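Home | Closet Care | Kitchen | Mending | Contact

Looking after silk and other delicate clothes at home

My aunt left me a trunk of silk scarves and one very old embroidered jacket, and I have spent more evenings than I care to admit learning how to keep them nice. I'm glad to pass along what works in our house!

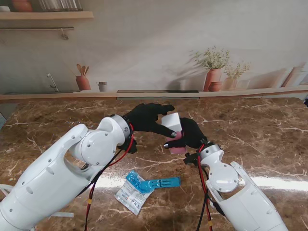
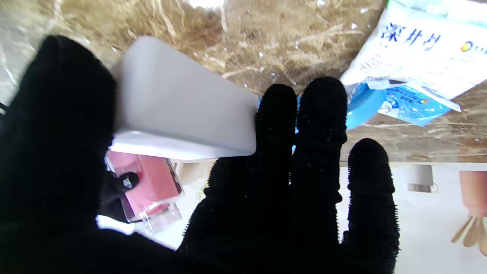
Black gloves at a brown tabletop, in both photos.

Wash silk by hand in cool water with a small spoonful of mild soap, and keep it moving gently for 2 minutes (no longer, however tempting it is to let it sit). Rinse until the water runs clear, then roll the piece in a clean towel and press — please don't wring it, my poor green scarf never recovered. Dry it flat, out of the sun.

For storage I fold everything in plain white tissue and refold along new lines every April, so the creases don't settle in one place. Cedar blocks are lovely, but keep them off the cloth itself.

Comments

Minttu Mustonen: I do the towel roll twice for heavier silk and it dries so much faster.

Rigoberto Yupanqui: Would you wash a lined jacket this way?

Elli Riihimäki: I wouldn't, Rigoberto, linings can shrink. Mine goes to the cleaner.

We use cookies to remember your settings. Accept | Decline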